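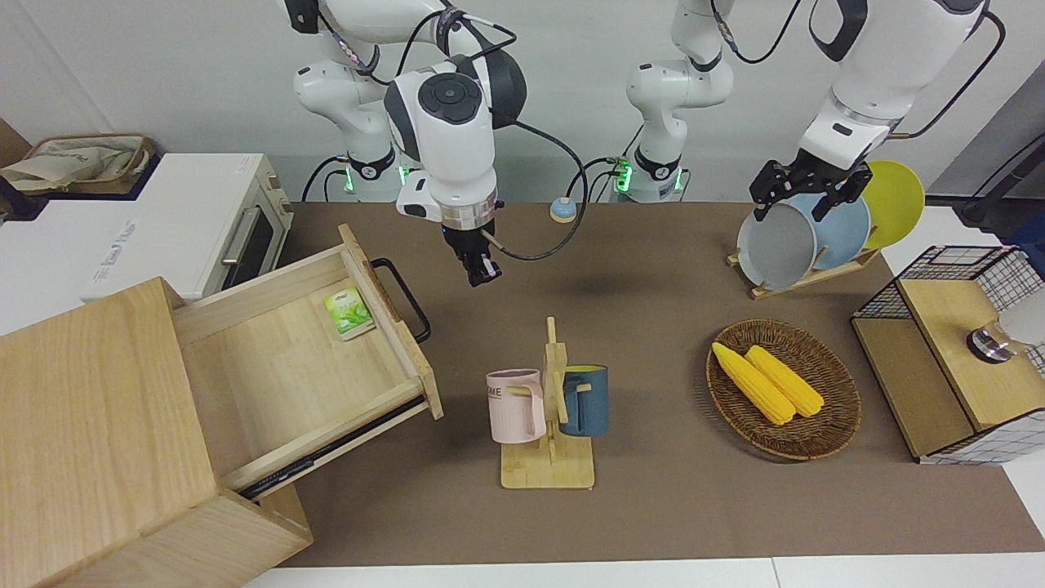
2. Storage and Layout of the Tea Corner

2.1 Starting point

The Trovside common kitchen is used by three student floors. Plates, tea and baking things had been kept in one cupboard over the sink, and people left clean dishes on the counter when they could not find a place for them. Our group was asked to plan a small station that one person could use without walking back and forth. The budget was 200 dollars and we spent 87.

2.2 What we chose

Plates go upright in a wooden dish rack at the back right of the mat. We compared this with stacking them flat. Standing in slots, the gray, blue and yellow plates can each be taken out without lifting the others.

Tea goes in the drawer of the light wooden cabinet on the left. The drawer is shallow, so packets lie in one layer and the label can be read from above. It has a black metal handle and runs on a metal runner. We tested it with a single green tea packet first and added the rest after the layout was approved.

The toaster oven stands behind the cabinet. The top of the oven holds a woven basket with a cloth bag in it. The basket has to come off before the oven is used, and we list this as a weak point in section 4.

2.3 Problems

The open drawer takes up space on the mat. With it pulled out, there is less room to set down a cup or a plate. We considered a cabinet from Catora with a door in place of the drawer, but it was too deep for the counter.

2.4 Changes for January

Move the basket to the wall shelf. Add a divider to the drawer. Ask the floors whether they want a second rack for bowls.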